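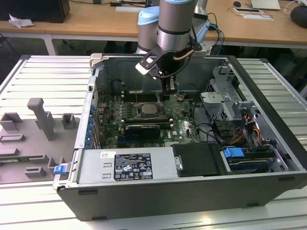 Zidola refurb tower, side panel off, heatsink not fitted

Black case, green board with Dell logo, blue pull handle on the hard drive. Stock no. 3121.

Sold as a parts unit or a rebuild project. Side panel included. Heatsink NOT included, order seperately (item 2280). Clean off the old paste before you fit one pls.

Expansion card stays in. Memory sold on its own, ask for sizes.

9 left at this price. Max 2 per customer. Pickup or shipping, boxes go out before noon.

Questions on fit, email Jayson Dumlao at the Trevero parts desk. Returns til end of September, unopend bags only on small parts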